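Tedance Opens Registration for Server Storage Exam Prep

11 November 2024

Training provider Tedance has opened registration for a new course on server storage and backup administration, to be taught at its Drostville center and online.

The course runs for 11 weeks and is meant for technicians who already manage a small network and want to sit the company's Level 2 storage exam. Topics include disk pools, replication, access permissions and restoring a failed volume. Each student gets a login to a practice lab that stays open for 400 hours.
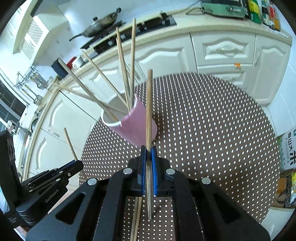
Wooden chopsticks on a dotted table covering, one of them held upright in a gripper.

Lead instructor Vilho Kiiskinen said the lab work was rewritten in June after students asked for more time on recovery tasks.

"People knew the menus but were slow when a volume went down," he said. "We now start with that in week two."

Tuition is $1,000 and covers one exam attempt. Employees of Lindgren and Sultusitz can register through their own training offices – both firms have agreed to pay the fee in full. Other applicants should use the form on the Tedance website and attach proof of work experience.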